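Keep the eggs in a tray

For years I kept eggs in a bowl. My mother did, her mother did, and the bowl sat on the counter next to the bread. When I moved to Lurnville I bought another one the first week, before I had a proper frying pan. I now think a bowl is a poor place for more than a few eggs, and that most households would be better off with a tray.

The trouble with a bowl is the order. New eggs go on top, and the top is where your hand goes. The ones at the bottom stay there. One March I emptied mine to wash it and found 2 eggs under the rest that I could not date at all. I threw them out. They may have been fine, but I had no way of knowing without cracking them, and I did not want to.

Bowls also crack eggs. Pile 11 of them up and the bottom ones carry the others. Set the bowl down a little hard and you get a hairline you won't notice until it leaks.

A tray fixes both problems. Every egg has its own cup, nothing rests on anything else, and you can see what you have without lifting a thing. If you fill from one side and use from the other, the oldest egg is always the next one.

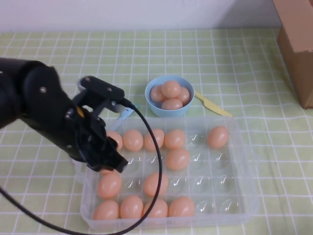 A clear tray with four rows of six cups, and a small bowl behind it.

My neighbor Tiago Henriques disagrees with me. His view is that a tray takes up half a shelf to hold what a bowl holds in a corner, and he is right about the space. A tray for 24 is a big flat object. It does not fit in the door of the fridge, and you can't put much on top of it unless it has a lid. If you live alone and eat two eggs a week, leave them in the carton they came in.

He also says nobody keeps to the system. I have some sympathy here. In our house the eggs get taken from wherever, and by the end of the week there are gaps all over. It still works better than the bowl did. A gap tells you an egg is gone. When one side starts to look bare, I put eggs on the list.

I would buy clear plastic over the colored kind. You can hold it up and see whether the cups are clean, and egg white dries hard in the bottom of a cup if you leave it. Wash it by hand in warm water. I put my first one in the dishwasher on the bottom rack and it came out warped, with a rock to it that never went away.

I still own the bowl. It comes out when I'm baking, to hold the four eggs I need for a sponge while they come up to room temperature. That is a good use for a bowl. They go in at breakfast, they are used by noon, and the bowl goes back in the cupboard.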